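4. Presentar un gato nuevo al gato residente

Esta sección da por hecho que ya ha leído la anterior (transporte y primera noche). Si se la ha saltado, vuelva a ella.

Conviene desconfiar de los calendarios cerrados. El método que reparte la marca Skivari con sus difusores promete una convivencia tranquila en pocos días, y la guía de Jelton repite lo mismo con otras palabras. En nuestra casa no se ha cumplido con ninguna pareja de adultos. Los pasos siguientes son los que usamos en Mudamside, y tampoco los garantizamos.

4.1 Material

Una habitación con puerta que cierre bien.
Arenero, agua y comida propios para el recién llegado.
Una reja o mosquitera rígida para el hueco de la puerta.
Dos mantas pequeñas.

El difusor de feromonas es opcional. Úna Horgan lo considera imprescindible; yo he probado con y sin él y no sabría decir cuál fue cuál.

4.2 Procedimiento

1. Instale al gato nuevo en la habitación cerrada. No abra «solo un momento» para ver qué pasa.

2. Intercambie las mantas cada noche. Si uno de los dos bufa a la manta, déjela en un rincón y no insista.

3. Dé de comer a ambos a la vez, uno a cada lado de la puerta, con los platos a 200 cm de ella. Acérquelos poco a poco mientras sigan comiendo.

4. Coloque la reja y abra la puerta. Empiece con sesiones de 4 minutos.

5. Retire la reja con dos personas presentes. Úñas cortadas el día anterior, no el mismo día.

Nota: comer junto a la puerta significa que tienen hambre. Muchos manuales lo leen como una señal de amistad. Mire las orejas y la cola antes de pasar al paso 4.

Precaución: no separe una pelea con las manos. Un cojín grande o una toalla gruesa bastan casi siempre. Una mordedura de gato, aunque parezca pequeña, debe verla un médico.

Precaución: si alguno deja de comer durante un día entero, llame al veterinario. No lo atribuya a los celos.

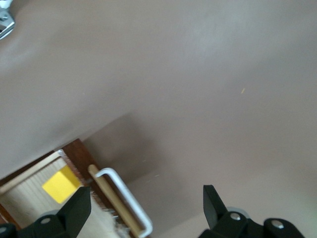 ¿Se puede empezar directamente con la reja si los dos gatos son cachorros?

Con menos de cuatro meses y las pruebas veterinarias hechas, suele dar buen resultado, pero mantenga el intercambio de mantas un par de noches.

4.3 Si hay que retroceder

Vuelva al último paso que funcionó y quédese en él al menos 2 días. Hnat Holovko, que nos tradujo esta guía, llegó a los 60 con una hembra adulta y al final los gatos se ignoran, que ya es bastante. No cambie a la vez el pienso, la arena y los horarios: luego no habrá forma de saber qué ayudó.

Revisado el 1 de septiembre de 2021.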